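Keyvan Mirzaei
ok room 411. thread, typing fast bc checkout is coming up

Bed never got made properly, I just yanked the duvet flat and called it done. Floor is the real problem

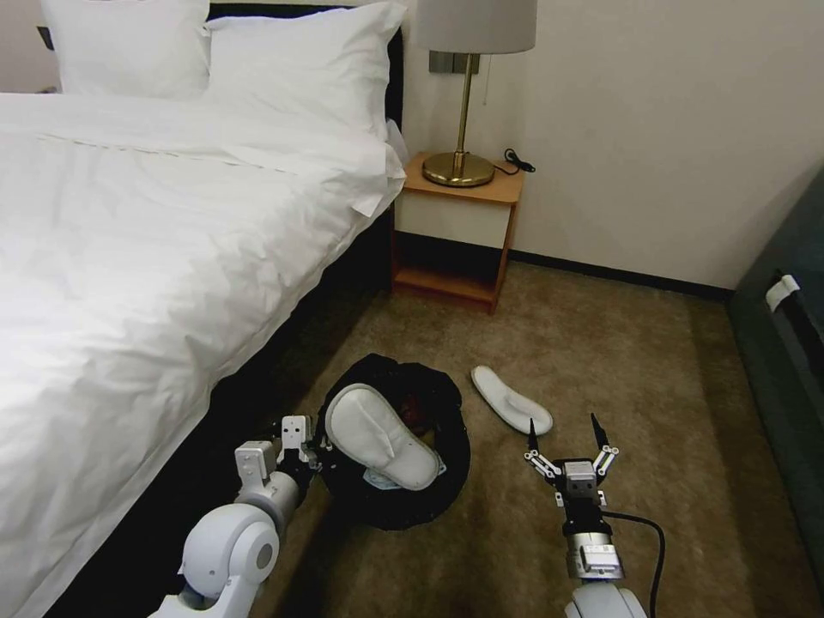
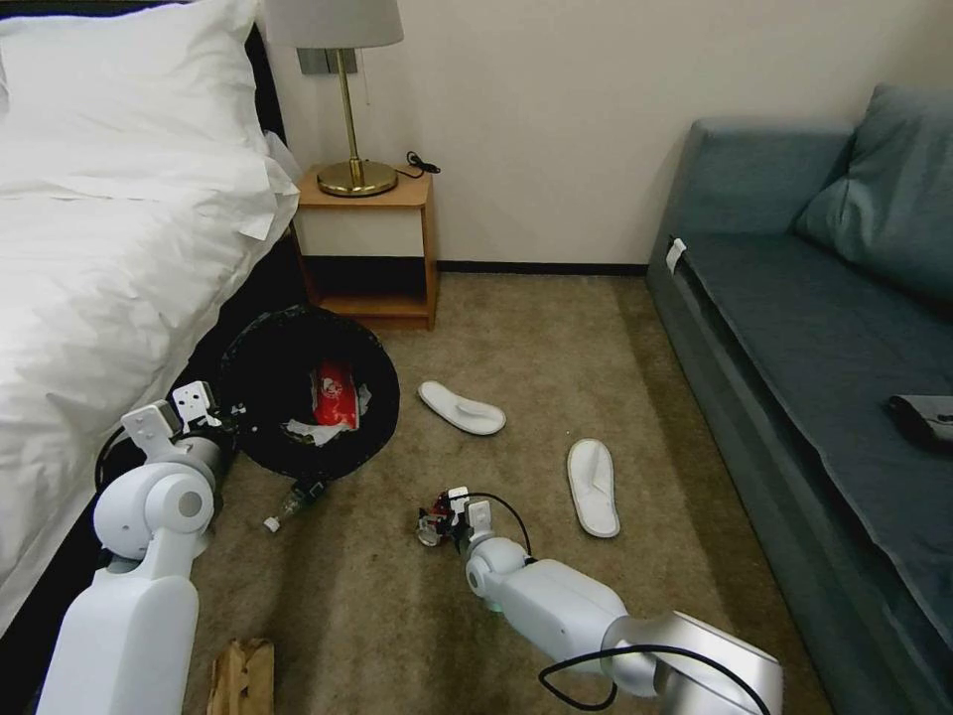

slippers on the carpet in both, bed still creased in the first one, trash bin and bottle in the second

2/ hotel slippers. do people take these home?? I always take them. Never wear them. There are 6 pairs in my closet from various Nostier trips

3/ leaving them this time. growth

4/ floor first, then bed, then the bathroom. My mom's order. If you start with the bed you just end up throwing stuff on it — and then you're making it agian

5/ plastic bottle: asked downstairs where recycling goes, they said leave it by the bin. so it stays by the bin

6/ wrappers IN the bin, not near the bin. talking to myself here

7/ lamp has a pull chain and I spent the entire first night looking for a switch. Felt around the base, the cord, the wall. Good lamp tho, nice warm light, want one for home

8/ checked the nightstand shelf for chargers. I left one in a room in March and Zamitz wanted more for shipping than the charger cost

9/ not refolding the duvet, they strip it anyway. Pillows back at the headboard, thats my whole contribution

10/ bathroom next. there are 2 wet towels and I have no plan — anyone know if it's tub or floor?

11/ tub. ok thanks. going down with the bags now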